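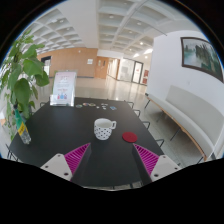
Nusum hand-held gripper with magenta pads, reaching toward a mug.

Nusum Hand-Held Gripper
Sold and serviced by Bravetitz

Home > Grippers > Hand-held > Nusum

In stock. Ships in 14 business days, which we know is a strange thing to put next to "in stock." The parts are on the shelf. Assembly and calibration are the rest of it.

Overview

The Nusum is a two-finger gripper that you carry around by hand and use to pick up ordinary objects while the camera records. Your future robot learns from the recordings. Your arm does the work in the meantime, and your arm should be in the budget.

Most buyers come to us with a quote for a robot arm already in hand and a line underneath it that says "data, misc." We like these people and we'd like them to look at that line again. If you plan to teach a machine to handle mugs and bottles, a person has to handle a great many mugs and bottles first. The Nusum is the cheap part of that plan. The person is the expensive part, and the person will want lunch.

What's in the box

Nusum gripper, assembled
Camera and camera mount
One pair of finger mounts, screws included
One pair of ribbed soft pads, magenta
Charging cable
Calibration card (please don't fold it)
Hex key, of the kind you already own and can't find

Pads come in magenta. We are asked about other colors more than we are asked about battery life. Magenta is the color.

What to budget for

Gripper. Price on request, by quote only. Our sales desk answers the same day if you write in the morning.

Spare pads. Order one extra pair per gripper at the start. Pads wear at the tips first, and a worn pad makes a mess of your recordings well before it looks worn. Order them with the gripper and they ride along in the same carton. Order them later and you pay shipping on a very small bag.

Service plan. $200 per gripper, per year. Covers recalibration, finger alignment and one replacement camera mount. Does not cover gravity. If you drop it down a stairwell we will be sympathetic and send you a quote.

Storage. Recordings are large. Ask your IT people before the first session, when they can still be pleasant about it.

Props. You will need things to pick up, in different shapes and weights, and several of them will break. Buyers with a nice office kitchen tend to raid it. Buy your own mugs.

Operator time. Plan on 30 minutes per session, then a rest. The gripper feels light when you unpack it. Ask again after the first session.

How many to buy

For a pilot, buy 2. One works while the other charges or comes back to us for alignment, and you have something to compare against when the readings look odd. Buyers who start with one always write to ask if we can rush the second. We can't. See the note on assembly above.

For a bigger program, please talk to us before you fill in the form. We have talked customers down from large orders more than once, to the visible distress of our own sales desk.

Nusum or Marnero?

We sell both, so we have no horse in this. The Marnero is heavier, opens wider and suits boxes, jars and anything you'd normally pick up with both hands. It costs more and takes the same service plan. The Nusum is for cups, bottles, utensils and tabletop clutter. If your work is mostly kitchens and offices, get the Nusum and spend the difference on operators. The pads do not interchange. People try.
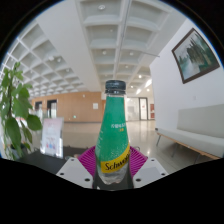 Can I return the gripper if the pilot gets cancelled?

You can return it within 14 days of delivery for a full refund if the pads are unused and the calibration card is in the box. After that we can take it back as a trade-in against any other gripper we carry, less wear.

Ordering and lead times

Send the quote form with your delivery address, the number of grippers and the name of whoever signs for purchases where you are. That last one saves more time than anything else on the form. Payment terms are 30 days for schools and registered companies. Everyone else pays on order.

Orders to the Baltics are handled by our reseller, Pētersons, who sets its own shipping rates and keeps its own stock of pads. Service units should still come to us.

Orders placed in October run slower. Half our customers discover unspent money in the same month, and they all need it delivered before the year closes.

Related items

Ribbed pads, pair, magenta
Finger mounts, pair, with screws
Wrist strap for Nusum (see stairwell, above)
Marnero hand-held gripper
Hard case, fits 2 Nusum grippers

Page last updated 6/19/22. Prices exclude sales tax.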